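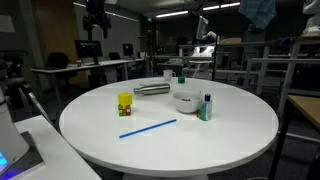

The Vadbridge round table in gloss white, with the usual clutter on top.

I've been selling the Vadbridge for a while now, and it's still the one I point people to when they tell me they want a table that doesn't fuss. It's round, it's white, it stands on a single pedestal, and you can pull a chair up anywhere you like without banging your knees on a leg (I have long legs, so I care about this a lot!).

The top is 900 mm across. That's enough for a mug, a bowl, a water bottle and whatever puzzle cube is going around the office, and you'll still find a spot for your elbows. Two people can eat lunch at it easily. Four can if they like each other.

The finish is glossy, so yes, it picks up the ceiling lights - if that bugs you, ask me about the matte version, same price. Coffee rings wipe off with a damp cloth. Please don't use scouring powder on it, I've seen what happens.

It comes in 2 boxes, the top in one and the pedestal in the other. Putting it together takes nearly 60 minutes if you read the instructions first. Hanyu Lu in our Kadlec shop is faster, but she's done a lot of them.

Spare feet and touch-up paint are kept in stock, just drop us a line and say it's for the Vadbridge. New tops are due in April, and Junhao Cai can put your name down for one at the front counter.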